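Saturday, late

Slept badly and was up before six. The bus to Hindard was running every two hours again, so I walked as far as the bridge and caught the 71 there. Irina Coman had kept a seat for me at the choir rehearsal. We went over the second half of the Ciobanu piece until my voice gave out. The altos still come in early at the turn. So do I, if I don't watch the hands.

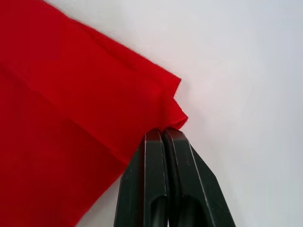
Lunch was soup and bread at Irina's. She is thinking of selling the house in Plirkville and moving nearer her sister. The roof alone will cost over 3000, and she doesn't want another November with buckets in the hall. I told her to wait for spring and then wished I had kept quiet. It's her roof.

Home by four. Paid the water bill, wrote to Duvano about the piano tuning, and asked for a morning if they have one. Practiced the hard page for 10 minutes and quit when my throat started to hurt. Tea with honey. Rain since supper. Need to call Mother tomorrow and find my gray scarf.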